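Lumgate Guesthouse to Reopen in March With Ten Rooms and a New Kitchen

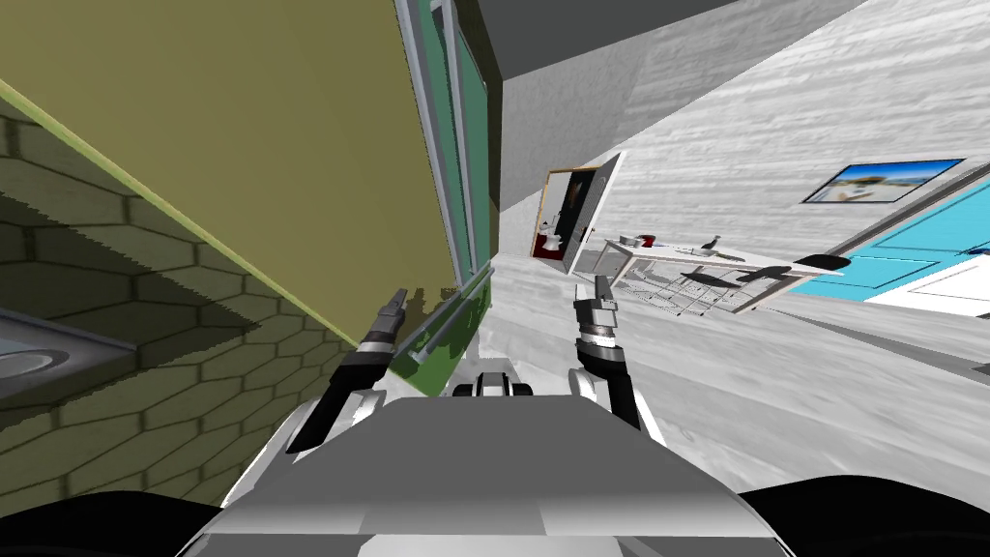
The Lumgate, the old guesthouse above the harbor in Rarnunow, will open its doors again in March after a winter of building work. The house has been closed since the end of last summer, when its new owner, Aicha Zerouali, took over the keys from the Shetty family.

Guests who stayed there in the past will find the same front steps and the same narrow hall, but upstairs many things are different. The house had 14 small rooms before, and several of them shared a bathroom at the end of the corridor. Now there are ten rooms, all with their own shower, and two of them can be joined by an inside door for families with children.

"People wrote to me and asked please not to change the breakfast room," said Zerouali. "So I did not change it. We painted the walls and repaired the floor, and the long table is still by the window."

The breakfast will be served from 7 a.m., half an hour earlier than before. This was a wish of the walkers who take the first ferry to the islands and who until now had to leave with only a coffee. A packed lunch can be ordered at the desk the evening before.

The biggest part of the work was in the kitchen. It was moved from the basement to the ground floor, next to the dining room, and it will be led by Parvathi Naidu. She cooked for six years at a hotel farther down the coast and she moved to Rarnunow in the autumn. Her evening menu will be short and will change every week, with fish from the harbor, lamb, and always two dishes without meat. The dining room has 36 seats and is open also to people who do not sleep in the house, but they are asked to book a table by telephone before noon.

"I like to know in the morning how many will come," said Naidu. "In a small kitchen this makes a big difference, and less food is thrown away."

The building work was done by Morex, a company from the town, which also repaired the roof after the storm two winters ago. During the work the builders found an old fireplace behind a wall in the lounge. It was cleaned and it can be used again — the lounge will therefore stay open until 11 p.m. in the cold months, and tea is free for house guests.

Not everything will be ready in March. The garden at the back is still closed, and the terrace must wait for drier weather. Zerouali hopes to serve the first drinks outside at the beginning of the summer. The parking area behind the house has become smaller, and guests who come by car should ask for a space when they book. The public parking by the ferry is five minutes away on foot and costs nothing at night.

Prices for a double room with breakfast will be a little higher than last year, but the guesthouse will keep its lower price for stays of three nights or more. Dogs are welcome in the rooms on the ground floor. There is no elevator, and guests who have difficulty with stairs are advised to mention this early, as these rooms are usually the first to go.

In the town the news was received well. The Lumgate is the only place to sleep on the upper side of the harbor, and the shops on the hill felt the difference during the months when it was closed. Bus 731, which stops in front of the house, will run until the last ferry again from the first week of the season.

Bookings are already possible by telephone or at the desk, which is open each day from 9 a.m. to 5 p.m. while the last work is being finished. Vouchers that were bought from the previous owners are still valid until the end of the year.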